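Narrow tapered fingers or wide soft pads for thin tools?
Noemi_Calloway, May 19, 2026
11 replies

Hello all, I've finally got round to trying the tapered fingers on the Umo arm, after promising half of you I would (sorry, life got in the way!).
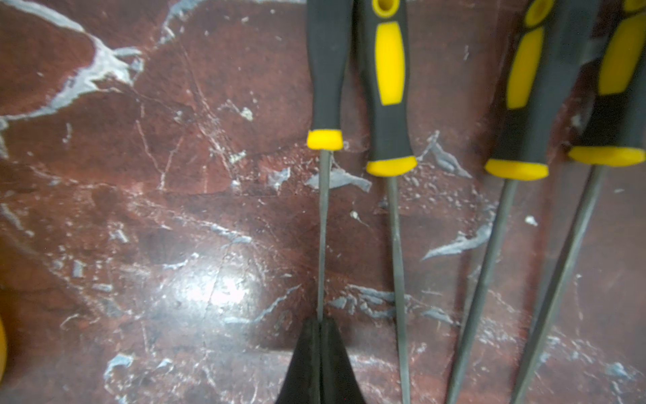 I've been using needle files because they're slim, a bit awkward and lying flat on polished marble, and I wanted something that would show up a bad approach straight away. I gave each set of fingers 50 tries from the wrist camera. The tapered ones managed 89 per cent, and I was rather pleased, but I'd love to hear from anyone who has stuck with wide pads.

5 likes · Share

wendell_d
Lovely to see this, Noemi, but I'm going to disagree a little. We ran wide pads at Hirkside all through the spring and they were much kinder when the arm came down a touch off line. With a narrow tip you have to be spot on. Are you going for the handle or the blade?

Share

Noemi_Calloway
Handle for the scored tries, just above the yellow collar. The blades I only played with afterwards, and I wouldn't want to put a number on that.

2 likes · Share

platitz_bench
I'm with Wendell on pads for handles, though for blades I'd go tapered every time. My bigger worry would be the shiny top. Glare upset our wrist camera no end until we moved the lamp, and we'd been blaming the fingers for weeks!

Share

wendell_d
Fair point about the lamp. I still think the pads would win on a matt bench, mind you.

Share

Noemi_Calloway
Right, I'll shift the light and run both sets again, and I'll ask Van Dusen if I can borrow their pads while I'm at it. Results in this thread when I have them.

Show 6 more replies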